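Keltside Basketball Club
Assistant Coach, Girls' Varsity, and Two Bench Officials

Last updated: April

Keltside Basketball Club is hiring one assistant coach for the girls' varsity team and 2 bench officials (scorebook and clock) for the coming season. All three jobs are paid. The coaching job is part time and runs from the first open gym in the fall through the end of the district tournament.

The club fields teams from fifth grade through varsity. Last season we had 73 players. Home games are played at the Iglesias Fieldhouse, which has a full-size main court and a side court with two baskets. Varsity practices on the main court.

Assistant coach

The assistant works under head coach Montserrat Herrero, who is going into her fourth season with the team. Ekene Okonkwo, who held the job before, is moving up to run the boys' program.

The main duties are:

- Run the guard group at practice, including ball handling and press-break drills.
- Scout upcoming opponents and write a one-page report before each conference game.
- Keep the foul and timeout count on the bench during games.
- Coach the junior varsity when the head coach is away.
- Ride the team bus to and from all road games.

We play a full-court press for long stretches, and we want someone who can teach it. Experience with zone defense is useful but not required. You should have coached or played at the high school level or higher. A current first aid and CPR card is needed by the first practice. If yours has expired, you can take the class through the club and we will pay the fee.

Practice is from 5:30 to 7:30 p.m., four evenings a week. Varsity games tip off at 7 p.m. Expect to be at the fieldhouse an hour before that.

Bench officials

One person keeps the book and one runs the clock, and we would like both to be able to do either. Each covers varsity and junior varsity home games. You will need to know the high school rules on substitutions, bonus free throws and the possession arrow. Milagros Palacios, who has kept the book for us for many years, will train both new people before the season and then step back to tournament games only.

The scoreboard console is a Vodura model. It takes an evening or so to learn -- the shot clock is separate and is only used for varsity.

Road trips and overnight stays

Most road games are within an hour of Keltside and the bus is back the same night. The longest trip is to Tromeo, 139 miles each way, where we play two games and stay over. The assistant coach goes on this trip. Bench officials do not, unless they want to come along and help with the stat sheet.

On overnight stays the coaches have their own rooms, paid by the club. Meals are covered up to the daily limit in the staff handbook. Players are in their rooms by 10 p.m. and the assistant shares the hall check with the head coach. Everyone strips their own bed and checks the room for uniforms before the bus is loaded.

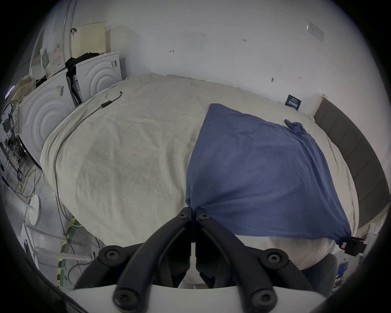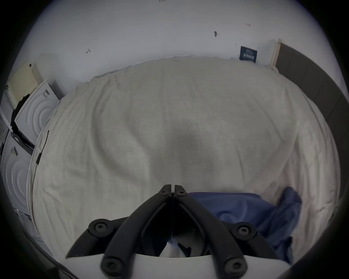 Pay

The assistant coach is paid a flat stipend in three parts: at the start of practice, at midseason and after the last game. Bench officials are paid by the night, with a higher rate when there are two games. Ask for the current rates when you write to us. Mileage is paid if you drive your own car to scout.

Background check

All staff must pass a background check before working with players. The club pays for it. It normally takes two weeks, so please send the form back promptly if we offer you the job.

How to apply

Send a letter of no more than one page, a list of the teams you have coached or worked for, and the names and phone numbers of two people who have seen you work. Bench officials can skip the letter and just send the list and phone numbers. Say clearly which job you want. You may apply for both, but we can only hire you for one -- varsity needs both people at the table and a full coaching staff on the bench.

Applications go to Itziar Urquijo at the club office, by mail or dropped off at the front desk of the fieldhouse. The desk is open from 3 to 8 p.m. on practice days. We will read applications as they come in and stop when the jobs are filled.

Coaching applicants who are called in will talk with Coach Herrero and Marcelino Carrasco, the club's athletic director, and then lead a 20-minute drill with players at open gym. Bring court shoes.

Questions about the coaching job should go to Coach Herrero. Questions about the scorer's table can go to Milagros Palacios through the front desk.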